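Budget for the Desk, Too

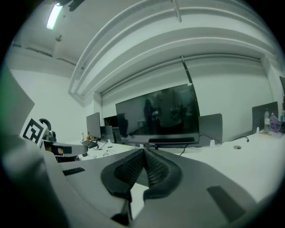
Hand-held grippers at a long white desk with several monitors.

Most equipment plans for robot work get the expensive line right and the cheap lines wrong. I have helped write 11 of these budgets, the last two for a small group at Orkmont, and the gripper itself has never been the item that hurt us.

Take the hand-held kind. You pick a model, you get a quote, you argue for a second unit, and the number is settled by May. Then come the monitors, the cables, the power strips, the spare finger pads and the desk all of it has to sit on. In the first draft of the Tomar plan those were a single row marked "misc." By the final draft the row had become 63 entries, some of them for less than the price of lunch.

I think that row should be written first. Walk into the room with a tape measure before asking for any quotes. Find out where the outlets are and where a cable can go through the desk. Decide how many screens people will use at once, and whether they will face each other or the wall. A purchase order can't answer any of this, and moving a desk later costs a working day.

Pads deserve their own line. They touch everything, they wear, and a supplier may take weeks to send more. At Grurero we ordered one set per gripper and ended up sharing. I would now order two spare sets with each unit and cut a monitor if the money had to come from somewhere.

People who approve budgets will object that small items can be bought as needed. They can, if someone has a card and the time. In the Zokmont project every order under the limit still needed a signature, and a short cable took as long to get as a new machine.

My next plan will have the desk on page one. The gripper quote can go in the back with the shipping terms.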